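Teaching a gripper by hand – quick tips

Wipe the fingertips first. Crumbs = slips.
Keep the little square markers clean and facing each other, dont tape over them.
Go slow. Slower than feels right. Bad goes get binned, we kept 49 out of nearly 300.
Start every go from a differnt spot on the table.
Smooth white things are hardest – close on the edge, never the flat front.
Remote control instead? Same rules, shorter sessions. 11 minutes then tea.

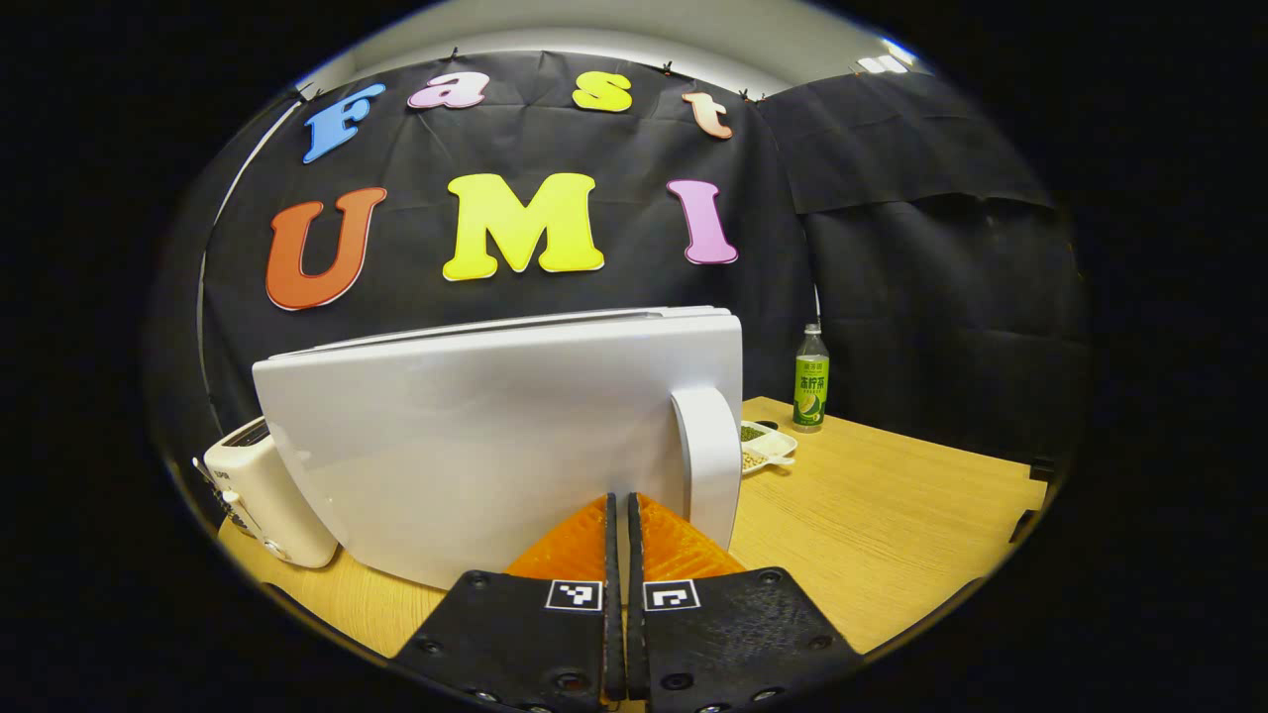
Orange pads up against the white panel, toaster behind on the left.

Ruwan Mridha, Clotdale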